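Quiénes somos
Inicio
Quiénes somos
Cómo trabajamos
Talleres
Contacto

Wesik: le ayudamos a comprar el robot que necesita (y a pagarlo sin sustos)

Si ha llegado hasta esta página, lo más probable es que tenga encima de la mesa un presupuesto de un robot, o dos, o una carpeta entera, y que a estas alturas ya no sepa muy bien qué está comparando con qué. No se apure. Casi todas las personas que nos llaman empiezan la conversación así, pidiendo perdón por no entender del tema, y casi todas entienden bastante más de lo que creen. Nosotros empezamos igual, y por eso nos gusta contarlo con calma.

De dónde venimos

Wesik nació de una compra mal hecha. Esther Simiyu y Wekesa Waweru trabajaban entonces en un taller que montaba piezas pequeñas para otros fabricantes, y les tocó a ellos elegir el primer brazo robótico de la casa. Estudiaron catálogos durante un invierno entero, regatearon con ganas, consiguieron un buen descuento y lo celebraron con una comida. El brazo llegó en noviembre, muy bien embalado. Llegó sin garra, porque la garra iba aparte; sin mesa, porque la mesa no la vendía el mismo proveedor, y con una licencia de programación que había que renovar cada año y que aparecía en la última hoja de la oferta, en letra bastante pequeña. Entre una cosa y otra, la instalación no estuvo lista hasta pasados 90 días, y el gasto final tuvo poco que ver con la cifra que habían defendido ante la dirección.

Aquel brazo acabó trabajando, y trabajando bien, todo hay que decirlo. Pero Esther guardó la hoja de cálculo con todas las partidas que se les habían escapado y empezó a prestársela a conocidos de otros talleres, que le añadían las suyas. La hoja fue creciendo (hoy tiene tantas pestañas que Wekesa la llama «el edificio») y un buen día los dos decidieron dedicarse a esto en serio. Esa hoja, limpia y ordenada, es lo que ahora llamamos la plantilla Magesa, y sigue siendo el corazón de casi todo lo que hacemos.

A qué nos dedicamos

No fabricamos robots ni los vendemos, y tampoco cobramos comisión de quien los vende. Nos paga usted, por horas o por proyecto cerrado, y a cambio le acompañamos desde que alguien dice en una reunión «esto lo podría hacer una máquina» hasta que la máquina está pagada, instalada y con sus repuestos en el armario. A veces el acompañamiento termina mucho antes, cuando al hacer números vemos que todavía no conviene comprar nada, y esos informes los entregamos con la misma tranquilidad que los otros.

Trabajamos sobre todo con talleres pequeños, escuelas de formación profesional y laboratorios universitarios. Son tres mundos muy distintos a la hora de gastar. Un taller quiere saber cuándo recupera el dinero. Una escuela tiene que justificar la compra en una convocatoria que cierra tal día a tal hora, y además necesita que el equipo aguante a varias promociones de alumnos curiosos. Un laboratorio suele tener dinero para equipos y ninguno para mantenimiento, o al revés, y hay que encajar las cosas como buenamente se pueda. Nos ha tocado lidiar con las tres situaciones y les tenemos cariño a las tres, aunque las convocatorias nos quitan algo de sueño.

Lo que entra en un presupuesto

Nos piden muchas veces una lista. La completa está en la plantilla, pero adelantamos las partidas que más se olvidan, por si le sirven esta misma tarde:

La herramienta del extremo del brazo, sea garra, ventosa, punta u otra cosa, con su adaptador y su cableado.
La superficie de trabajo y la forma de fijar cosas a ella.
El vallado o los sensores de seguridad, y la evaluación de riesgos, que alguien tiene que firmar.
Las licencias, preguntando siempre qué pasa el segundo año.
La formación, contando también las horas de quien asiste.
El transporte, la descarga y, si hay escaleras, las escaleras.
Piezas de prueba en cantidad suficiente.
Una reserva para imprevistos que no se toque hasta que haya un imprevisto.

La última línea es la que antes desaparece cuando hay que recortar. Rehema Mfaume, que lleva los números en nuestra casa, tiene la costumbre de escribirla la primera.

Probar antes de comprar

Hace un tiempo nos dimos cuenta de que muchas dudas de presupuesto eran en el fondo dudas de tarea. El cliente pedía precio de un brazo de gran alcance y resultaba que sus piezas cabían en una bandeja; o pedía una garra carísima para un trabajo que consistía en empujar cosas de un lado a otro. Así que montamos un banco de ensayo en la parte de atrás de la oficina y lo bautizamos Flonska, por motivos que solo le hacen gracia a Tatu Mugo, que fue quien eligió el nombre y quien se encarga de él.

En Flonska ensayamos la versión más humilde posible de la tarea. Usamos piezas sencillas, una base plana y la herramienta más barata que pueda servir, y a partir de ahí vamos subiendo. Si con lo sencillo basta, el presupuesto se queda en lo sencillo. Si no basta, al menos sabemos en qué punto concreto hay que gastar más, y esa frase, puesta en una memoria de compra, convence mucho mejor que cualquier folleto. Las sesiones de banco se reservan con antelación y le animamos a venir en persona, con la gente que luego va a usar el equipo, porque las mejores preguntas las suele hacer quien va a estar delante de la máquina todos los días.

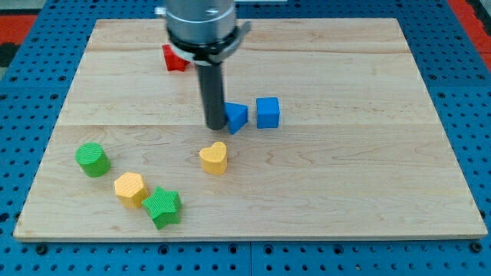
Nafula Kioko nos escribió después de su segunda sesión que en su escuela habían reservado casi todo el dinero para el brazo y casi nada para lo que va alrededor, y que al volver rehicieron la solicitud entera; añadía, con bastante razón, que deberíamos insistir más en que las piezas de práctica se gastan, se pierden y se van en los bolsillos, y que cada curso hay que reponerlas. También preguntaba si una varilla sencilla bastaba para empezar a enseñar o si convenía pedir la garra desde el principio.

Le contestamos que para las primeras prácticas de empuje y posicionamiento una varilla da muchísimo juego, y que la garra puede ir en una segunda compra, siempre que el adaptador se pida ya pensando en ella. Lo de las piezas lo incorporamos a la plantilla esa misma semana, como partida anual. Gracias, Nafula, por las dos cosas.

Cómo es un proyecto con nosotros

La primera conversación es gratuita y suele alargarse, se lo advertimos. En ella no hablamos de marcas. Preguntamos qué se hace ahora a mano, quién lo hace, cuántas veces al día cambia la tarea y cuánto espacio hay de verdad, con cinta métrica. Después preparamos un primer presupuesto con dos columnas, lo imprescindible y lo que puede esperar, y se lo mandamos para que lo discuta en casa con quien tenga que discutirlo.

Si decide seguir, pedimos ofertas en su nombre con un mismo pliego para todos los proveedores, de manera que luego se puedan comparar línea por línea. Revisamos plazos, garantías y condiciones de pago. Para los proyectos que se compran por fases tenemos un servicio aparte, Aveck, que consiste en un calendario de compras a 13 meses con los momentos en que conviene parar y volver a mirar las cuentas. Lo diseñamos pensando en las escuelas, que rara vez pueden pagarlo todo en un mismo ejercicio, y han terminado usándolo también los talleres.

Y cuando el equipo ya está en marcha, llamamos. A los pocos meses, sin cobrar, para preguntar qué se nos olvidó. Siempre hay algo, y de ahí salen las mejoras de la plantilla.

El equipo

Somos siete personas, contando a las dos que vienen a media jornada. Esther se ocupa de las primeras visitas y de los pliegos. Wekesa hace las evaluaciones técnicas y discute con los proveedores, cosa que disfruta de una manera un poco preocupante. Rehema lleva presupuestos, subvenciones y todo lo que tenga fecha límite. Tatu atiende el banco de ensayo y los talleres. El resto del equipo prepara documentación, traduce manuales y contesta al teléfono con paciencia.

Ninguno de nosotros viene de una gran ingeniería, y creemos que se nota para bien. Hemos estado en el lado de quien firma el pedido y luego tiene que explicar por qué falta un cable.

Talleres abiertos

Cada cierto tiempo organizamos en la oficina una mañana dedicada a presupuestar equipos, con la plantilla delante y un caso que traiga alguno de los asistentes. Se trabaja en grupos pequeños, se toma café y se sale con un borrador propio. Si quiere que su caso sea el del día, mándenos con tiempo las medidas del espacio, una lista de las piezas que maneja y el techo de gasto, aunque sea provisional.

Contacto

Puede escribirnos desde el formulario de esta web o pasar por la oficina cualquier mañana laborable. Si tiene ya una oferta de un proveedor, adjúntela entera, con las condiciones generales incluidas. Y si su convocatoria cierra esta semana, ponga «urgente» en el asunto y Rehema le responderá la primera.

Página revisada el 29 de junio de 2022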